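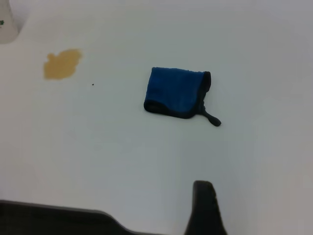 Wrist camera view over the wipe-down table: folded cloth, spill at upper left, both fingers in view.

Section 8. When the gripper misses the cloth or won't let go (fault 577)

If you've run the Narkow wiping routine for more than a week, you've probably met fault 577. It means the fingers closed and the controller didn't like the width it read back. I've cleared this thing more times than I want to admit, mostly on the Custarbridge bench, and the steps below are the order I've settled on.

CAUTION: Press the stop button before your hand goes anywhere near the fingers. Pausing the routine is not the same as stopping it! A paused arm still holds grip force, and on older firmware it will finish its close when the pause times out. I got a pinched thumb that way in August and lost the nail.

1. Press stop and wait for the status light to go solid amber.

2. Open the wrist view on the tablet. You want both fingertips showing along the bottom and the whole cloth above them, including the hanging loop if your cloth has one. Ours has a dark loop sticking out of the lower right corner, pointing down toward the right finger, and I don't like it there. A loop that gets between the fingers first gives you a skinny reading, and up comes 577.

3. With the arm still stopped, turn the cloth so the loop points away from both fingers. Keep it folded and press it flat with your palm.

4. Look for crumbs and specks while you're in there. Pick them up by hand (the routine just pushes them around).

5. Leave the spill alone if it's only juice or tea. If you don't know what it is, clean it up yourself with gloves on and skip the run.

6. Check that any bottle is standing clear of the wipe path. The planner only knows about things it can see most of, and a bottle with just its base in the corner of the view may not get marked as an obstacle. I move mine off the table completely.

7. On the tablet, go to Service, then Grip, and type 2746 to unlock the width reset. Hold Reset until it beeps.

8. Step back, release stop, and run one pick at slow speed with your hand on the button.

NOTE: If the fault comes back after 4 tries, quit. Power down and check the finger pads for lint. Fuzzy cloths shed like crazy, and a pad with a layer of blue fluff on it reads wrong no matter how many times you reset.

NOTE: The Chauvin pads are softer and need the reset done again after every pad swap. I forget this every single time.

If the fingers are shut on the cloth and won't open, don't yank it. Stay stopped, turn the release screw on the side of the gripper with the small hex key, and slide the cloth out sideways.

Comments (3)

benchrat_4
Step 3 fixed mine. I ended up snipping the loop off, any reason not to?

ukstead_lab
We did the same at Ukstead, no trouble so far. Just trim it close to the binding or the stub still catches.

mopbot_mom
My tablet doesn't show Grip under Service, only Arm and Camera. Is that a firmware thing?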